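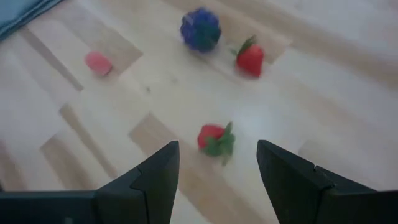 Why can't we just buy the cheapest one? A reader in Ernen asked us that, and it is a fair question.

A robot costs more than its price tag. Say a school has $1000 to spend. The arm takes most of it. A spare set of fingers is $75, and a table clamp is $88. Then there is shipping.

So buyers make a list first. What will it pick up? Toy strawberries are small and light, so a small gripper may do – a full backpack needs a much stronger arm. Many buyers get prices from 3 shops before they order.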